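Kapitel 4: Die Jolar Hundeklappe einrichten und den Hund daran gewöhnen

Die Klappe sitzt, der Kleber ist trocken? Prima, dann kommt jetzt der schöne Teil! Ich gehe davon aus, dass du Kapitel 3 durch hast und der Rahmen fest in der Tür steckt.

Chip anlernen

1. Leg die Batterien ein und warte, bis die Lampe grün blinkt.
2. Drück die Lerntaste, bis es zweimal piept. Kurz antippen reicht nicht (hab ich auch erst falsch gemacht).
3. Lock deinen Hund mit dem Kopf durch die Öffnung. Beim langen Piepton ist der Chip gespeichert.

Hinweis: Bei sehr dichtem Fell klappt es manchmal erst beim dritten Anlauf. Einfach dranbleiben. 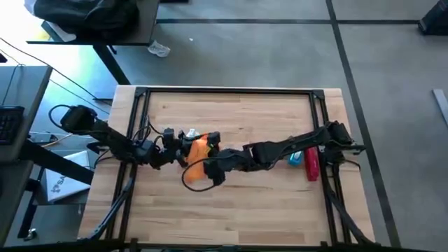 Eingewöhnen

4. Kleb die Klappe mit Malerkrepp ganz nach oben, so dass der Durchgang offen bleibt. Jetzt ein Leckerchen auf die andere Seite und freuen, wenn er durchgeht!
5. Läuft er ohne Zögern, lass die Klappe ein Stück herunter. Meine Hündin brauchte dafür drei Tage, andere sind nach einer Stunde fertig.
6. Erst ganz zum Schluss schaltest du die Verriegelung ein - das Klacken erschreckt viele Hunde, also bitte vorher ein paarmal von Hand auslösen und dabei füttern.

Achtung: Schieb deinen Hund nie durch die Klappe, auch nicht sanft. Und Finger weg vom Scharnier, solange der Motor läuft.

Fehlercode 145 heißt übrigens nur, dass die Batterien schwach sind. Bei Code 373 klemmt der Riegel, dann hilft meistens ein trockenes Tuch in der Führungsschiene.

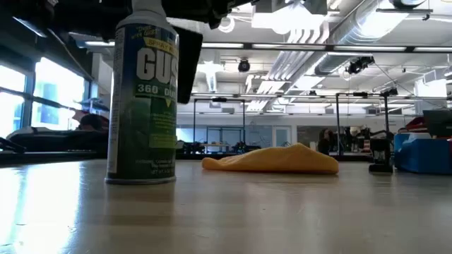

Text: Redaktion Piltbridge

Ersatzteile

Die Dichtbürste nutzt sich mit der Zeit ab, bei uns war sie nach dem zweiten Winter fällig. Bestell sie unter der Teilenummer 2486, sie passt auch in das große Modell. Zum Tauschen ziehst du die alte Bürste seitlich heraus und schiebst die neue bis zum Anschlag ein.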